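Questions we get about the Skisthorpe contra dance, answered by Kendra Gagnon, who does the booking, and Colleen Chisholm, who calls most months. If yours isn't covered, ask either of us at the door.

## When and where is it?

The second Thursday of the month at McIntyre Hall, from September through May. The beginner session starts at 7:00 p.m. and the first dance is at 7:30. We stop at 10:00. There is no dance in the summer because the hall has no air conditioning and the upstairs windows don't open.

## Do I need to know how to dance?

No. If you can walk and tell left from right most of the time, you can do a contra dance. The caller teaches each dance before the music starts and keeps calling until the room has it. Come to the beginner session if you can. It covers the swing, the allemande, the do-si-do, and how to progress up and down the line, and those will get you through most of the evening.

## Do I need a partner?

No. People change partners after every dance, and anyone can ask anyone. You can say no to any dance for any reason. "No, thank you" is enough.

## Who dances which role?

Whoever wants to. We call "larks" and "robins." The lark ends a swing on the left and the robin ends on the right. Plenty of people learn one role first and pick up the other after a few months. If you want to switch in the middle of an evening, go ahead.

## What should I wear?

Clothes you can move and sweat in. Bring clean, soft-soled shoes that haven't been worn outside. The floor is maple and was refinished last year, and grit scratches it. Socks are too slippery. Hard heels are not allowed. Some people wear long skirts because they like how they move, but jeans or shorts are fine.

## How much does it cost?

It's $12 at the door, cash or card. Children under 12 get in free with an adult. If that's more than you can manage, pay what you can. The money goes to the band first, then the hall.

## Is the music live?

Yes, always. Clullus is our house band (fiddle, accordion, and piano), and they play most dates. Madis comes in October and again in the spring. They play a lot of Québécois tunes and run faster than Clullus, so expect to be out of breath.

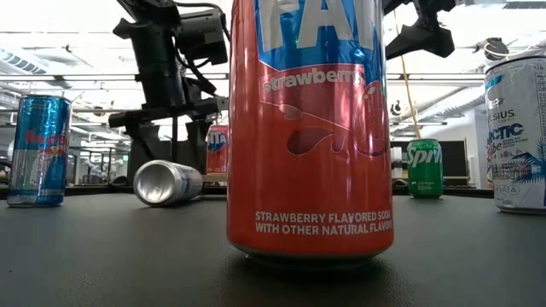 ## Can I sit in with the band?

Not during the contra dance, but there is an open tune session on the stage from 5:30 to 6:45 on dance nights. All instruments are welcome. The tune list is in a binder on the piano. Please be packed up by 6:45 so the band can do a sound check.

## Is food or drink sold in the hall?

No. There is a water fountain by the coat racks, and you should bring a bottle. We take a break at 8:45 for 15 minutes, and people often bring something to share. Put snacks on the table in the side room and keep all food and drinks off the dance floor. A small spill will take a patch of floor out of use for the night. Alcohol isn't allowed anywhere in the building.

## Can I bring my kids?

Yes. Children who can follow the calls are welcome in the lines. Younger ones should dance with an adult. Please don't carry a baby while you dance, as arms swing out wider than you might think.

## Is this the same as square dancing?

They're related, and many of the moves are shared. In a square, four couples dance together for the whole dance. In a contra, you and your partner dance with another couple, then move along the line and do it again with the next one. Colleen usually calls one square after the break. Anyone who doesn't like squares can sit it out. We also finish each half with a waltz.

## Where are the dances written down?

Colleen has over 1000 of them on index cards, some copied from callers who have since retired. She'll let you look through the box at the break if you keep the cards in order. Card 706 is the one everybody asks for by humming it. It's a becket dance with a long hey, and we don't do it when there are a lot of first-timers.

## Where do I park?

In the lot behind the hall, or on the street after 6:00. The step-free entrance is on the lot side. It leads straight to the dance floor and the accessible restroom.

## What happens if it snows?

If the schools in Skisthorpe close, we cancel. Kendra changes the message on the hall phone by 3:00 p.m. If the message hasn't changed by then, the dance is on.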